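Finding the Hole: Wrist Camera Setup for Shape Sorting in Citine

Part 3 of the Dramum tutorials. September 2020

By now your arm moves and your wrist camera streams. We are going to make it look for the round hole in a wooden shape sorter, a job any toddler does while eating.

1. Open the Citine config and set the frame rate to 23. Higher is possible, and your laptop will let you know how it feels.

2. Turn off auto exposure. Shadows under the rim move with the light, and you don't want the camera arguing with your threshold.

3. Park the arm near the box, save a few views from different angles, and run the hole finder on each one.

Wrist views with the square and round holes in sight:

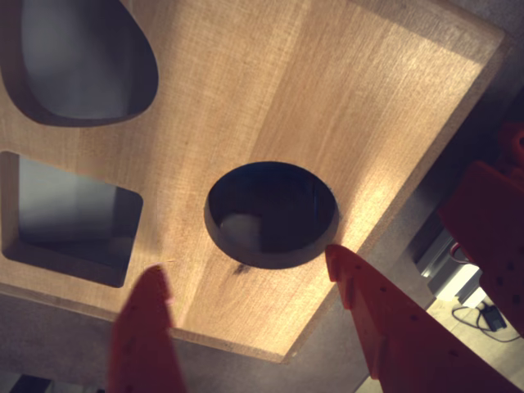
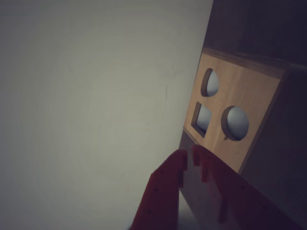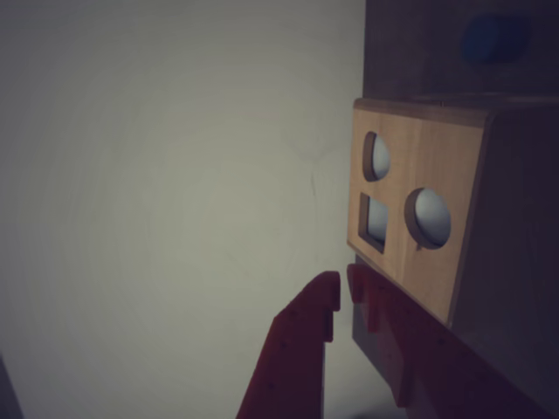

4. Fit an ellipse to every closed contour. A round hole seen from the side is an ellipse, and so, if you set the tolerance like I did in April, is a square one. Start at 17 and work down.

5. Mask out the fingers. Skip this and the planner will happily try to insert the block into its own gripper.

6. Send the center to the planner with a standoff of 34 mm. Keep one hand on the stop button the first time. Keep it there the second time too.

If the center jumps between two spots, your mask is too small. Grow it a little and rerun step 3.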